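斯凯维克斯队调整大名单 主力左截锋转入伤病名单

斯凯维克斯（Skevex）橄榄球队周五提交新一轮球员异动，将首发左截锋班（Ban）列入伤病名单，同时从训练阵容上调一名内线锋线球员，并与一名自由身近端锋签约。异动即日生效，适用于周日客场对阵德拉坎斯（Drarkance）队的比赛。

班在上周主场比赛第三节的一次外侧跑动掩护中右脚踝受伤，随后离场，未再上场。本周三天训练他均未参加，周四的伤情报告将其列为“缺阵”。按照联盟现行规则，转入伤病名单的球员至少须缺席四场比赛，期满后球队可启动回归程序，届时该球员可随队训练，但在正式激活之前不占用大名单名额。
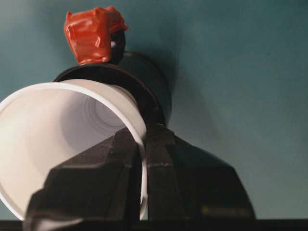

球队主教练塞莱娜·吉斯勒（Seraina Gisler）在训练后的例行发布会上表示，左截锋位置将由原右护锋外移填补，右护锋则由上调球员与一名二年级替补竞争。她没有公布最终首发人选，称需视周六战术演练的情况而定。

“我们在一号档进攻上的编号系统不变，变的是滑动保护的方向判定。”吉斯勒说，“中锋要在开球前多做一次喊话，其余四人的落位规则照旧。”

上周班离场后，斯凯维克斯队的进攻组明显减少了五步后撤传球，改以三步短传和假跑真传为主。左侧外围跑动也基本停用，跑球集中于两名护锋之间的内线区域。末节两次三档长码数进攻中，球队均把跑卫留在口袋内协助左侧保护，接球路线因此减为四条。
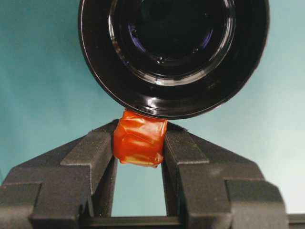

作者：瓦尔基里娅·皮门特尔（Valquíria Pimentel）
2024年9月13日
栏目：球队动态

新签约的近端锋以阻挡见长，预计主要用于双近端锋阵型，在强侧协助截锋对付边缘冲传手。他上赛季效力于贾塞克斯（Jasex）队，多数出场时间为短码数进攻和特勤组，季前赛末轮后被裁。球队未公布合同金额，仅确认期限至本赛季结束，不含下赛季选项。他将身披72号球衣。

受名额限制，斯凯维克斯队同时放弃了一名替补外接手。该球员须先经过豁免程序，如无其他球队认领，可回到训练阵容。球队的弃踢回攻任务此前由他承担，周日将改由第三角卫兼任。

德拉坎斯队的防守以四人前线为基础，边锋常采用宽位站法，在明显传球档次上会将一名线卫推至中锋与护锋之间的空当，开球后再决定突击或后撤。对重组后的锋线而言，这类伪装突击要求护锋与截锋准确交接对手，客场噪音则会压缩开球前的沟通时间。吉斯勒表示，球队本周已改用静默口令训练，由右护锋观察四分卫手势后轻触中锋示意开球。

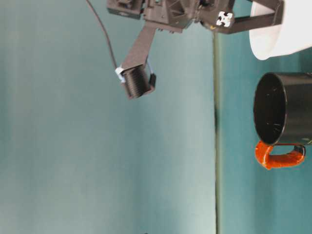

伤情报告中另有两人被列为“出战成疑”：一名自由卫腿筋不适，周四进行了有限训练；一名防守截锋膝部酸痛，周三缺席，周四恢复部分对抗。长开球手完成全部训练，已从报告中移除。

德拉坎斯队方面，首发跑卫本赛季累计推进码数尚未达到预期，但上一场单场持球20次，其中多数为二档进攻。该队本周未作大名单调整，其先发五人锋线自季前赛以来保持不变。

双方须在开赛前90分钟提交不出场球员名单。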